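Human hand video + small robot set for paper folding, numbers look too good?

Forum: Manipulation / Learning from demonstration
Page 1 of 1

creasefirst
Posted 11:40 pm

Quick writeup before I crash, will clean up later. Probably.

Been trying to get our two arm setup to fold and unfold small paper stuff. Napkins, wrappers, those interlocking paper things kids make. Teleop for this is miserable. Paper slides, paper tears, you lose the crease and the whole demo goes in the trash. Over the summer I got 54 good robot demos on the Skereo arms and then I quit collecting, my wrists were done.

So plan B. Human demos, head camera, bare hands, at a desk. 2,000 clips now. Hand poses come from the Ikgate tracker, we turn thumb + index into a fake gripper pose and train one policy on both sets. Shared image encoder, separate action heads. Not new, I know, plenty of people do this with cups and blocks. Haven't seen much with paper.

The bit I think matters: every clip starts and ends in a rest pose. Palms down on the desk, one each side of the paper, hold, go. Same at the end.
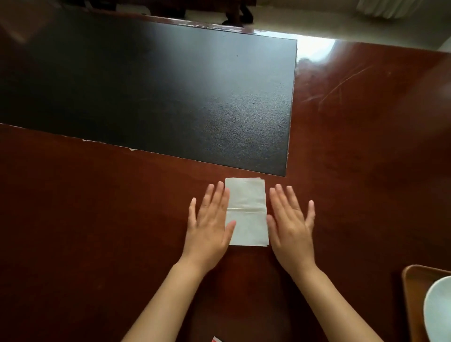
It gives you clean cut points with no labeling, since hand speed drops to near nothing and both palms are flat. The cutter is a dumb threshold script. It also gives the policy a place to return to, so it stops doing that thing where it finishes the fold and then keeps poking at it forever. We have the robot do its own version, grippers parked either side of the paper.

Result: 9 held out items, none in either training set. Robot demos only, it handled 2. With the human clips added it got all of them except the stiff card one and the greasy wrapper. Same arms, same table, same lighting as far as I could manage.

Anyway. Tell me what I broke.

torque_soup
Posted 12:15 am

what's a success? "got it" how. one try? best of ten?

creasefirst
Posted 12:22 am

One try per item, then I reset and repeat, majority counts. Success = final fold lines up with the outline drawn on the mat, judged by eye. Yes I know, by eye.

torque_soup
Posted 12:31 am

by eye AND by the guy who trained it. come on. at least have someone else score the videos with the run names hidden

lowpassfred
Posted 12:40 am

Bigger problem for me is the baseline. 54 demos is starving it. Of course adding anything helps. You'd probably see a jump from adding unlabeled video of random desk junk just from the encoder getting better. Did you try the human clips with the actions thrown away?

creasefirst
Posted 12:58 am

No. Fair. Will run it. My guess is you get some of the gain but not the bimanual timing, which is where the robot only policy falls apart. It pulls with the left before the right has hold of anything.

gantry_moth
Posted 7:05 am

Disagree with lowpassfred a bit. Small robot set is the whole point, nobody with a day job is collecting thousands of paper folding teleop demos. The comparison that counts is "same hours spent". If the human clips took as long as another pile of robot demos would have, then it's interesting who wins.

Also, what about the rest pose at test time with clutter? We tried something like it on the McPhee bench last year and the policy learned to use the flat hands as a cue for where the object is. Middle of the two hands = paper. Move the paper off to the side and it grabbed air.

creasefirst
Posted 7:48 am

Ugh. That could well be us too. In a lot of my clips the paper is dead center between the hands because that's just how you sit down to it. I'll shift it around.

Since people asked by DM, the collection steps as they stand now:

1. Sit normally, head camera on, look at the paper. Don't lock your neck, some head motion is good for the encoder.

2. Palms down, fingers spread a little, hold until the beep. If the thumbs are touching the paper thats ok, tracker doesn't care.

3. Do the task. Lift it off the desk if you want to. In-air clips are harder for the tracker because the fingers go under the paper and you only really get the thumbs, but they're also where the two hands have to work together most. Keep them. Printed paper is better than plain white here, the seams show up.

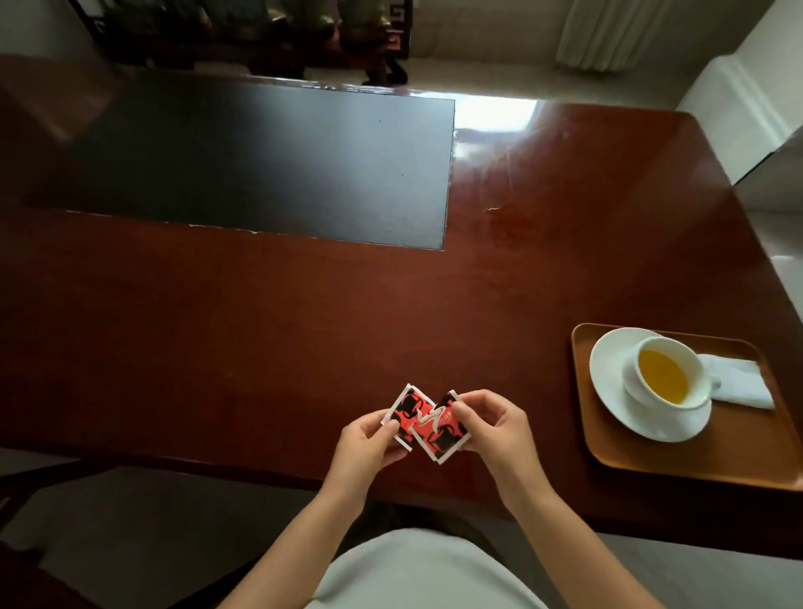 4. Put it back on the desk, palms down again, hold, beep.

5. Leave the desk as it is. Trays, dishes, whatever. I stopped tidying in August and held out performance didn't drop, might even be a hair better.

6. Toss any clip where the tracker swaps left and right. Happens when the forearms get close together. Script flags most of them, not all.

torque_soup
Posted 8:10 am

step 3 is where I don't buy it. if the fingers are under the paper the index pose is a guess. so your "gripper pose" is a guess. you're training on made up actions for exactly the clips you say matter most

creasefirst
Posted 8:19 am

Ikgate gives a confidence per joint. Below a cutoff I mask the action loss for that hand and keep the image. So it's not training on garbage, it's training on less. Should have put that in the first post.

lowpassfred
Posted 8:33 am

Then you're halfway to my ablation already. How many frames get masked in the in-air clips? If it's most of them then the gain is coming from pixels and I win.

creasefirst
Posted 8:41 am

Don't have it split that way. Will get it. Also glossy desk is bad news for the tracker, window glare on the polish gives me phantom fingertips now and then. Matte mat fixes it but then every background is the same mat.

gantry_moth
Posted 9:20 am

Polarizing film on the lens. Cheap, helps some. Costs you light though, so watch the motion blur.

And don't go to the mat. Glare is in the robot's life too.

zinc_pelican
Posted 1:15 pm

Lurker, we do folded inserts at Zuvidberg. Different scale, and our paper is all the same stock so it's an easier world. For what its worth the stiff card failure sounds like force and not vision. Human video has no force in it at all. Your hands push harder on card without you thinking about it and the camera sees the same motion. We ended up setting grip force by stock type, by hand, not learned. Ugly but it ships.

creasefirst
Posted 1:32 pm

Yeah that matches. It goes to the right place on the card and just doesn't press hard enough to set the crease. Springs back open. Greasy wrapper is plain slip I think.

torque_soup
Posted 1:50 pm

ok so the claim should be "human clips help it find where and when" and leave "folds paper" out of the title. I could live with that. still want blind scoring

creasefirst
Posted 10:05 pm

Update. Blind scoring set up, labmate gets shuffled videos with no run names. Pixels only ablation is training. Off center paper test is next and I'm kind of dreading that one. Masked frame split for lowpassfred goes up with the rest.

Not touching the grip force thing til those are in.

lowpassfred
Posted 10:11 pm

Post the numbers even if they're bad pls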